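**Teaching a sidewalk rover by remote: how many demos before you trust it?**

**kerbcrawler50** · May 27, 2026

So I've been driving our little delivery rover by remote for a month now, trying to teach it the last stretch to a customer's door. The software is Clenduvex, which records my stick inputs along with the video and trains on them overnight. I'm at 615 runs and it still gets weird on worn streets with no paint on them!

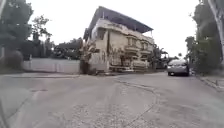 My hunch is that I drive too nicely. I stay so smooth that it never sees me get out of trouble, so the second it drifts a little it has no clue what to do (and then it just sort of commits to the drift). Anybody else fight with this?

**Sosirar_fan**

Yep, same story. Start some runs badly on purpose. Point it at the curb, hit record, then steer back. 50 of those did more for mine than all the pretty ones.

**mudflap_annie**

Gonna disagree a bit. I tried that and mine learned to aim at the curb, lol. You have to trim out the part where you're driving badly and keep only the save.

**Sosirar_fan**

Well sure, that's why I said hit record after you point it. Not before!

**tinwhistle**

What's your video delay? Mine was bad on the Hosance radio and every steering input landed late against the picture. I threw out 1136 runs over that. Still sore.

**kerbcrawler50**

Ugh, I never checked the delay. Will do that first, then try 4 short sessions of just recoveries, trimmed like Annie says. Do cracks in the pavement bother anyone else's? Mine sometimes wants to follow them like a lane line.

**mudflap_annie**

Oh yeah, all the time. Cross them at different angles when you drive.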